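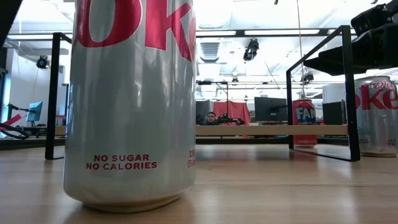
February, notebook page 356, late afternoon

Back on the drinks shelf for the Stimley break room! Fernanda Gouveia wants one small rack that takes mixed soda cans so people stop lining them up on the windowsill, and I said I'd have a layout by five (I didn't, but I'm close). The shelf I like so far is the plain one, light board between two black metal ends. Lertchai thinks it's too low. I think he's wrong, and I've told him so twice.

Sorting first. I tried by flavor, then by whatever came to hand, and flavor is so much nicer to look at.
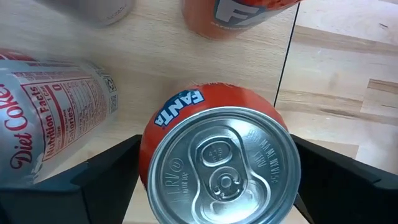 Labels were the thing Yayra kept bringing up. She wants them facing out, every can, and I get it, but people grab from above in that break room, so what they mostly see is lids. From straight overhead a Fanta is a big silver circle with a sliver of red-orange and a bit of the logo, and a Diet Coke lid won't tell you much either. So if we go with anything low, I'd put a little tag on the front edge of each row and leave the cans turned however they land.

Other thing to settle is the clear box. I love it, Fernanda hates fingerprints. Going to leave both options in the write-up and let her pick.
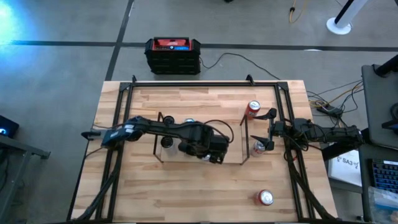

Tray layout

Two rows of three. I went back and forth on this (Nurhan wanted one long row, very elegant, no room for it on the Culldale counter) and two short rows just sit better. 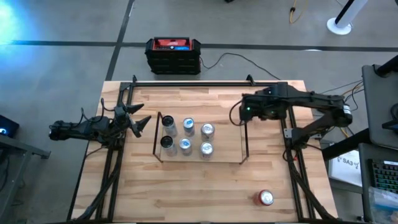

It also means you can reach the back row without dragging your sleeve over the front one. Still to do: ask Firdevs if the Talukder offcuts are still up for grabs, measure the counter again, and find out who took my good tape measure.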